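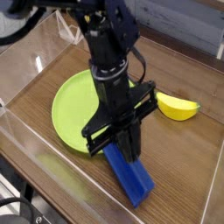

Morlow is a list of regional dishes, and where people eat them. I started it because I kept planning trips around food and kept losing my notes, and at some point a text file turned into a spreadsheet and the spreadsheet turned into this. There are 2847 rows right now, one dish per row, covering 26 regions (mostly soups, breads, stews and anything involving a dumpling, I can't help it). I do most of the typing at a surface with a medium-brown wood grain, the fine lines running off on a diagonal, and I have come to think of it as the color of a good rye crust, so if the bread section seems a little overgrown, well, there you go.

What's in the download

dishes.csv is the main file. Each row has the dish name, the local spelling, the region, the main ingredients, the season if there is one, and a short note from me.

places.csv has 124 towns and neighborhoods where I'd send a hungry friend. The place_id column matches the one in dishes.csv.

spellings.csv is a messy little file that ties together different names for the same thing. You'll want it if you plan on searching, trust me.

How to use it

Open it in any spreadsheet program and sort by region. If you'd like something nicer, Ralten is a small script in the same folder that takes a region and a month and prints out what's in season. Type

ralten --region coast --month november

and you'll get the fish stews first, then the chestnut desserts. It doesn't need anything installed besides Python. There's also Minja, which makes a printable one-page menu cheat sheet to fold up in your pocket. Minja is still pretty rough - long dish names run into the next column and I haven't fixed that yet.

Where the rows come from

Mostly my own meals, plus menus I copied down while waiting for food. 91 rows came over from Latik, my older list of street snacks, and those are marked with an L in the source column. The Latik rows have thinner notes than the rest (I was eating standing up!) and a lot of them have no season filled in. Blank means I don't know. It doesn't mean all year.

Things to watch out for

Prices are gone. I used to have a price column and it went stale so fast that I pulled it.

The allergens column is my best guess from the usual recipe. Please don't rely on it if something could make you sick - ask the kitchen.

Borders are a headache. Plenty of dishes belong to two regions that both claim to have invented them, so I list them twice and leave the arguing to other people. If you're counting dishes, use dish_id and skip the duplicates.

Inland regions are better covered than islands. I get seasick.

Fixing stuff

If your grandmother's version has no tomato in it, I want to hear about it! Open an issue with the dish_id and what you'd change, or send a new row in the same column order. Keep notes under two sentences if you can. Mine run longer, but I was here first.

License

Use it for whatever you like, including printed guides. A mention of Morlow would be nice. Next up is the cheese section, which currently has a single entry that just says "the smoky one, ask again."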